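Sunday

Dishwasher still dead. It stopped in the middle of a cycle two nights ago with the water sitting in the bottom, and I bailed it out with a saucepan and an old towel. Took the filter out this morning and cleaned it in the sink. Plenty of grease, one olive pit. Put it back, ran the rinse setting, same thing. It hums and then quits.

Called the Stimero service line. They want a flat fee to come out, and parts are extra. The machine is a Droltia and went out of warranty in April, so I expected that. The earliest visit is 2 weeks off. I said I'd think about it.

Found a parts place in Flovanlow that has the drain pump for 32 dollars, plus shipping. The job is supposed to take 20 minutes if the screws aren't rusted. I pulled the kick plate and had a look with the flashlight. The screws are rusted. Sprayed them and left them alone.

Washed everything by hand after lunch. I had forgotten how long the pans take. The rack is too small, so the bowls went on a dish towel on the counter.

Looked at new dishwashers online for an hour. The quiet ones start near 1,000 and I don't want to spend that before the roof is done. Ordered the pump. 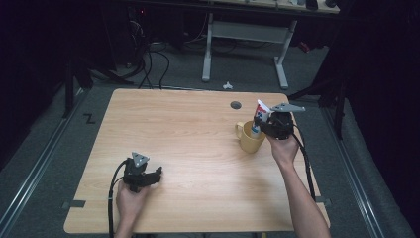

Both hands busy at the table.

Sink drain is slow now too. Ran hot water and baking soda down it and it cleared some. Need to buy rubber gloves and more dish soap tomorrow. Shut off the water valve under the sink before bed and put a pan beneath it in case it drips.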